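Cobertura cambial em contratos de fornecimento: o que muda quando o prazo passa de 90 dias

Câmbio • Tesouraria empresarial • 949 visualizações • 2 comentários

As empresas importadoras de média dimensão continuam a cobrir a exposição em moeda estrangeira com contratos a prazo simples, de vencimento único. O instrumento é adequado quando a data de pagamento é conhecida. Em contratos de fornecimento industrial, com entregas parciais e aceitação técnica, a data raramente é fixa.

A Orkier, que compra componentes em dólares e factura em euros, reviu a sua política em novembro. Até então, cada encomenda acima de 200 mil dólares era coberta na totalidade no dia da assinatura. Segundo Loredana Russo, responsável de tesouraria, os atrasos na aceitação obrigavam a prolongar os contratos por meio de swaps cambiais, e o custo era lançado em despesas financeiras, sem imputação à encomenda.

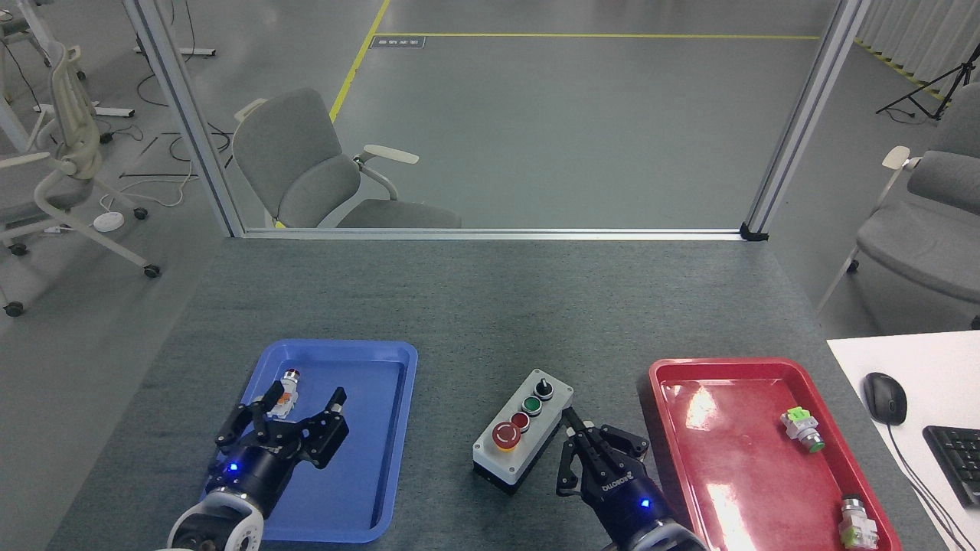 A política actual divide a cobertura em duas parcelas. A primeira, correspondente ao adiantamento, mantém o contrato a prazo clássico. A segunda utiliza um contrato com janela de liquidação de 13 dias úteis, dentro da qual a empresa escolhe a data. O banco cota a janela pela data menos favorável ao cliente, o que agrava ligeiramente o preço inicial.

Vernon Cloutier, analista da De Graaf, considera que a comparação deve ser feita sobre o custo total, incluindo os prolongamentos. Quando o diferencial de juros entre as duas moedas é reduzido, a janela custa pouco. Com diferenciais largos, pode ser preferível cobrir apenas parte do montante e aceitar exposição residual.

Resta a questão contabilística. A designação como cobertura de fluxos de caixa exige que a transacção prevista seja altamente provável e que a relação esteja documentada desde o início. Uma alteração do calendário de entregas não a invalida por si só, mas pode gerar ineficácia, a reconhecer em resultados no período em que é apurada.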